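Type Design and Lettering > Technical > Spacing and kerning in a revival text face

h_lowther
I'm digitising a serif text face from printed specimens. The working name is Revcombe and the source is a jobbing printer's catalogue issued by Sutcliffe, so there are no drawings, only ink on paper at two sizes. Outlines for the roman are finished. Spacing is where I've stalled.

The UPM is 1000. I set the lowercase n with sidebearings of 62 left and 54 right, derived the rest from n and o in the usual way, and the text looks even at 14 point. At 9 point it closes up badly, particularly in ri, rn and tt. The metal at the smaller size was visibly wider set, which is no surprise, but I only want to ship one master.

The kerning table currently stands at 1620 pairs, without classes. I know that's the wrong way round. Before I rebuild it, would you space for the small size and let the large one look a bit open, or split the difference?

Hamish

jolene.henare
Space for the size people will read it at. If it's a book face, that's 9 to 11 point, and nobody setting a title page minds applying negative tracking. Going the other way is worse, as positive tracking on a tight font also opens the pairs that were already right.

On the kerning: bin it. Get the sidebearings settled with kerning switched off, then start again with groups. If you are kerning lowercase to lowercase beyond f, r, v, w and y, the sidebearings are wrong.

ecirillo
I agree about binning the table. I don't agree about the sidebearings. In an old-style face with a long ear on the g and a heavy flag on the r, some lowercase pairs need kerning whatever you do. The founders couldn't kern them, so they shortened the flag or left a gap. If you follow the printed r exactly you inherit their compromise and then correct it twice.

Hamish, which r did you draw? The one from the 14 point or the small size?

h_lowther
The 14 point r. The small one has so much ink spread that I couldn't find an edge I trusted.

ecirillo
Then there is your rn problem. The large-size r has a longer flag relative to its body. Shorten it by 7 units, put 4 back on the right side, and look again before touching anything else.
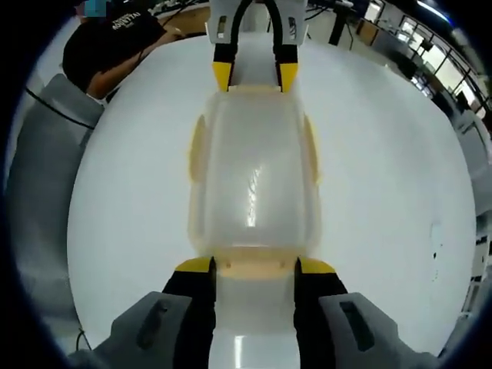
Thiện Đoàn thought the flag was a distraction and that the counters should be measured first. If the inside of the n is narrower than the space between two n's, the word falls into separate stems at small sizes, and no amount of work on the r will hide it. He asked for the stem weight and the counter width of n, measured at half the x-height.

h_lowther
Stem 78, counter 214. Between two n's the gap comes to 116 with the sidebearings above.

thien.doan
Right, so your gap is well inside the counter and the rhythm is not falling apart. It's simply tight. For a text face with that stem I would expect the gap to be nearer 130. Add 7 to each side of the n, carry the change through everything that depends on it, and print a paragraph. Don't judge it on screen. Rasterisation at small sizes will shift stems by a whole pixel and you'll end up correcting the renderer.

jolene.henare
Seconded on printing. Use the paper the thing is meant for, too. Coated stock will flatter it.

zihanwan
A different view on the single master. The 14 and the 9 in the catalogue are different designs that share a name. Averaging them gives you a face that matches neither. I did this with Stellow and spent most of a winter on it before going back to two masters with an optical size axis. Once the outlines are compatible the second master is less work than it sounds: widen the set, drop the contrast, raise the x-height slightly, and interpolate.

ecirillo
Less work if the outlines are compatible. From his description they were traced from two different prints, so I doubt it.

zihanwan
He has only drawn one. The second would start as a copy of the first, so point order is not an issue. Kerning does have to be checked in both, I'll grant that.

jolene.henare
I still think one well-spaced master is worth more than two unfinished ones. Stellow took you until February with no italic, if I remember rightly.

zihanwan
You do. The italic is still not done.

h_lowther
Thanks all. I'll stay with one master for now. Changes made this afternoon:

n is 69 left, 61 right. o adjusted to suit. r flag shortened by 7, right sidebearing up 4. Kerning table deleted, groups defined for round and straight sides, diagonals kept separate.

Printed at 9 point on uncoated book paper, ri and rn are now clear. tt is still too close - the crossbars nearly touch.

thien.doan
Leave the sidebearings of t alone and trim the crossbar on the left. Or draw a ligature, but I wouldn't for a face at this stage.

ecirillo
Trim the right side, not the left. The left of the bar is doing the work after a and s.

gukness
Does the catalogue show figures at both sizes? I've only seen scans of the capitals and I'd be interested to know if the 2 has the curled foot.

h_lowther
Old-style figures at 14 only, and yes, the 2 is curled. I'll post a proof of the figures once they are spaced. Evaristo, trying the right side of the bar first.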